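Berden 300 Table Covering

Matt sheet covering for worktops and play tables. Sold by the metre from a 30 m roll, 100 cm wide.

Dark finish, low glare
Wipe with a damp cloth — no solvents

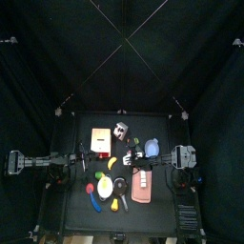 Fitting

Cut 3 cm oversize and leave flat overnight. Fix from the centre outwards, then trim with a sharp knife. Colours vary slightly between rolls, so order the full length at once. 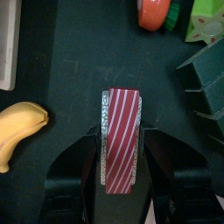
Dark green tabletop, with a red-and-white striped item.

Supplied by Hisetti. Trade orders: Mwangi Lema.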